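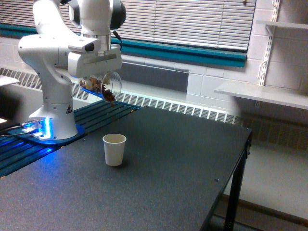
Brown and tan pieces spilling from a clear cup

Sidville Parents Board > Out and About
Second-hand stroller, Carvalho or Koker? (3,554 views)

mapleandmoss
Hi everyone! My little girl is 13 months and has well and truly outgrown the bassinet stroller we were given, so I'm looking at used ones. There's a Carvalho in Foseditz with a lovely big basket, and a Koker nearer home that folds up tiny. We live up five steps and I'm usually on my own with her, the diaper bag and whatever we picked up at the store. Which would you go for?
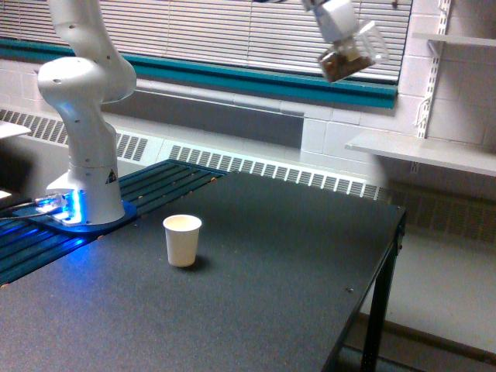 2 min read

twonaps_please
Koker, every time! I had the big basket kind with my first and I loved it right up until I had to get it into the trunk – I used to stand in the parking lot dreading it. Try folding it with one hand before you pay, while holding something heavy.
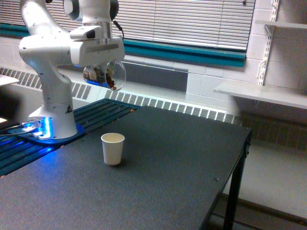
oatmealelbows (334 posts)
Folding matters less than you'd think once they're walking, so I'm going to disagree with twonaps, sorry! We kept our Carvalho until my son was nearly three, and it was the basket that saved us on long afternoons. I do wish it had a proper snack tray, mind you. A clear, rounded container like the one in the picture is the kind I pack, and I can see from the handle when the bits are down in the lower half and we should be heading home.

twonaps_please
Well, yes, but you don't have her steps!

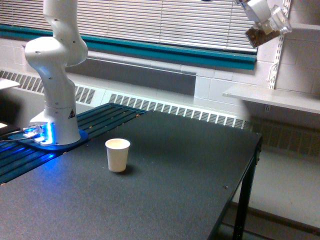
White arm, blue light at the base

mapleandmoss
Thank you both, you've been so kind. I'm going to see the Koker in the morning and I'll bring the diaper bag, fully loaded. If the brake feels loose I'll go back to thinking about Foseditz.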